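Speaker notes: Two hands, one arm, same table
Version for 1 August 2026. Twenty-minute slot plus questions.

Slide 1. Title

Say who I am and thank Dalal Salameh for the invitation. The work was done with Younes Abdel Rahman and Adhiambo Kinyua. Younes built most of the simulation, Adhiambo ran the controller tests. Questions at the end, but stop me if a term isn't clear.

Slide 2. What we wanted to know

We had to pick a hand for the pick-and-place work on the Dostedis project. There were two candidates. One is the Lorell parallel gripper, which we have used for years. The other is the Osar multi-fingered hand, which costs more, weighs more and has a lot more joints to control.

The question was narrow. On a flat table, with household-size objects, does the Osar hand give us enough extra to be worth the added control work? We did not look at tool use or in-hand rotation. If someone asks about those, say we have no data.

Slide 3. Why simulation first

We had one Osar hand on loan and no spare finger parts. Adhiambo's rule was that no controller went near the real hand until it had run clean in simulation. This slowed us down at the start and I would do it the same way again.

Mention that the arm model is the same for both hands. Only the part after the wrist changes. Mass and inertia of each hand came from the supplier files, and we corrected the Osar mass after weighing it ourselves.

Slide 4. The task

Reach, close, lift, hold, put down. The arm starts with the hand open and well clear of the table. Object positions are randomized inside a region both hands can reach. An object dropped before the end of the hold is a failure. An object that slides in the grip but stays up is a pass with a note.

Go slowly on this slide. Last time people missed that we score a slide as a pass, and then the results slide confused them.

Slide 5. Setup, multi-fingered hand
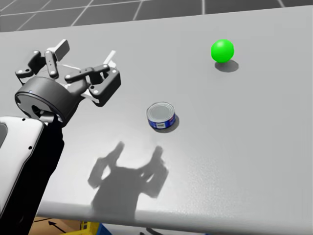
Simulated setup with the multi-fingered hand open above the table. Objects: can and green ball.

Point out the can first, then the ball. They ask for different things. The can has a flat lid and a low side wall, so a side grasp has to come down close to the tabletop without the fingertips touching it. The ball has no flat faces at all and will roll if one finger arrives early.

The arm comes in from the left in this view. The wrist housing is the round drum behind the fingers. That part matters later, on the clearance slide.

The shadows are switched on because one of the camera policies uses the rendered image. Younes found that the policy did worse with shadows off, so we kept them for all runs.

Slide 6. Controllers

Three in total. Keep this short.

The first is a plain position controller with a fixed closing pose. The second is position control with a torque limit on each finger, so a finger stops when it meets resistance. The third is the Dabbas planner, which chooses finger contact points before the arm moves and then hands over to the second controller for the close.

The Lorell gripper only gets the first two. There is nothing for the planner to choose with two flat jaws beyond the angle of approach.

Slide 7. Results on the can

The number to read out: 74 passes out of 100 for the Osar hand with torque limits. The Lorell gripper got 73 under the same controller. Pause here and let people take it in. For this object there is no real difference and I don't want to dress it up.

The failures are different in kind. With the Lorell, nearly all of them were bad alignment, where one jaw hit the rim on the way down. With the Osar, the fingertips touched the table first and the torque limit stopped them short of the object. We tried raising the limit. The fingers then pushed hard enough on the table to lift the wrist, and the arm controller fought back.

Slide 8. Results on the ball

Show the bar chart. The Osar hand does better here with every controller, and the planner helps most. The fixed closing pose is poor on the ball with either hand. Don't read out all the bars.

If asked about friction: we used one friction value for all objects. Carol Tindall raised this in review and she is right that it favors the fingers. We have a sweep planned for October.

Slide 9. Clearance

Back to the wrist. The drum housing on the Osar is wide, and when the hand tilts for a low side grasp the rim gets close to the table before the fingers are where we want them. We lost 2 degrees of usable tilt compared with what the data sheet had led us to expect. It sounds small. For low objects it took away the approach that worked best.

We tried two fixes. A longer adapter between arm and hand gave the tilt back but made the whole thing whip at high speed. Changing the approach so the hand comes in flatter and slides along just over the table worked better, and that is what we use now.

Slide 10. Moving to the real hand

Short slide. We ran only the torque-limited controller on hardware. The order of the results held up — Osar ahead on the ball, no clear winner on the can — but both hands scored lower than in simulation. The biggest gap was in finger timing. In simulation all fingers start together. On the real hand one starts late, and on the ball that shows up at once.

Tarek Khasawneh wrote a small delay model from the hardware logs and put it back into the simulator. With that in, the ball results came much closer to the real ones. If time is short, skip the plot and just say this.

Slide 11. What we chose

We kept the Lorell for the production cell and the Osar for the research arm. The cell handles boxes and cans, and the extra fingers do not pay for themselves there.

Things I would check earlier next time: the wrist diameter against the lowest object, finger start times on the bench, and the hand mass on a scale.

Slide 12. Questions

Likely ones:
Cost. Give the ratio only, not the quote.
Why no suction cup? The project needs to handle open containers.
Can we have the scene files? Yes, ask Younes. The object meshes have their own license, so those come separately.

Backup slides: friction settings, joint limits, full table of failures by type.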